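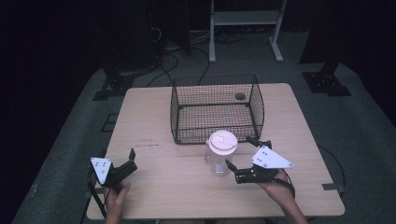 4.2 Equipment costs and purchase order

The hand-held grippers were bought in pairs, since most of our tasks need both hands. Each pair cost 681 dollars from Jokberg, with straps and marker plates included. Spare fingers were budgeted separately at 39 dollars a set. Household items such as baskets and lidded cups came out of general supplies. Figure 3 shows one of the grippers at work at the table with the wire basket. 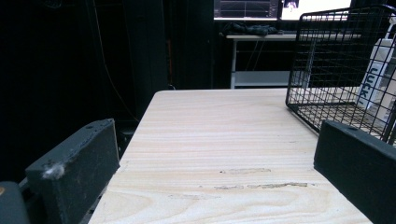

Figure 3. Gripper fingers, table and wire mesh basket.

Should a lab buy the robot arm before the grippers? We would buy the grippers first, as collection can begin with them alone and the arm can wait for the next budget year.

Our own arm was quoted by Hokance in January at a price that did not cover mounting or delivery. We put the order off and spent 1116 dollars on storage and a second workstation instead.

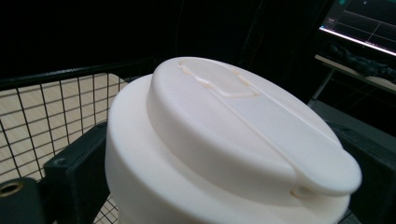

The remaining 388 dollars was held back for repairs. Cables and finger pads were the items we expected to replace most often, and both can be ordered in small lots. We did not plan for a service contract in the first year. A group with more than one table should price a contract before ordering, and should ask the supplier how long parts will stay in stock.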